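Thread: the hand-held gripper, build log, May edition. Tiburcio Meléndez and I share a bench at the Prirnavgate workshop, and we are now on version 4 of a thing that is basically barbecue tongs with a camera. (1/?)

For anyone new: you squeeze it, two fingers close, the camera watches. Later the recordings are supposed to teach a robot arm to pick things up the way I do. I drop a lot of mugs, so the arm has that to look forward to. (2)

The project is called Clukomance. Tiburcio picked the name while I was out getting sandwiches and had already put it on the folder by the time I got back. (3)

Version 3 failed at the left pivot. I'd run the screws straight into the plastic, and after a week of taking it apart every night the holes were more of a suggestion. Version 4 has brass threaded inserts. You put them in with a soldering iron and a steady hand - we had the soldering iron. (4)

Ruined 10 test blocks learning that if you push, the insert goes in crooked, and if you wait, it sinks in under its own weight and comes out looking like you knew what you were doing. (5)

First thing on the list was a ball. Big, blue, matte, with a seam down it. I figured a ball would be easy. A ball is all the same from every side and gives you nowhere good to grab.
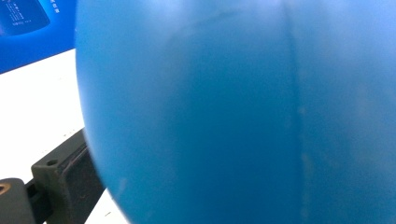

WHAT THE BALL TAUGHT US (6)

One: the camera sits too close to the fingers. Get near anything ball-sized and you have a recording of the color blue. Tiburcio wants to move the mount back. I want a wider lens, because moving the mount means reprinting the bracket, and the bracket is a nine-hour print. (7)

Two: focus. It's set for arm's length and everything interesting happens at nose length. There's a tiny ring on the lens that was glued at the factory. I got the glue off with a hobby knife and now it's set for nose length and I can't find the arm's length spot anymore. (8)

Three: the finger faces are too slick. Plan is to stick a strip of rubber on the inside. Seren Ifans, two benches over, gave me half a bicycle tube and said she wanted the other half left alone. Noted. (9)

Also learned that a Phillips screwdriver one size too small will work perfectly on every screw except the last one. (10)

Storage update: 441 clips so far, of which I'd keep maybe the second half. In the early ones I'm squeezing way too fast. Played back, it looks like the gripper is angry at the ball. The goal is 800 good ones before we let the arm try anything. (11)

Between runs I record with nothing to grab, fingers wide open, so the software has a fully open position to compare against. Jonico is the script that reads those. I wrote it in one evening and it shows - it's fine as long as you never rename a folder. (12)

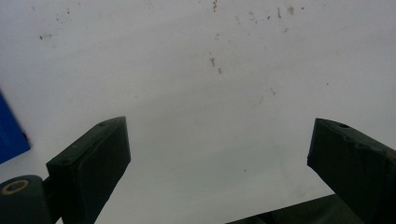 Open position, white table. The specks are part of the dataset now.

The chipped edge on the right finger is staying too. Tiburcio offered to sand it and I said wait until version 5, which is what I say about everything. (14)

Yes, I skipped 13. I numbered these in a notes file and then edited the notes file. Same method I use for the clips. (15)

Still to do: rubber on the fingers, bracket argument, label the keepers. If you've glued bicycle tube to printed plastic and it stayed glued, please tell me with what. Contact cement is winning so far, by one vote, mine. (16)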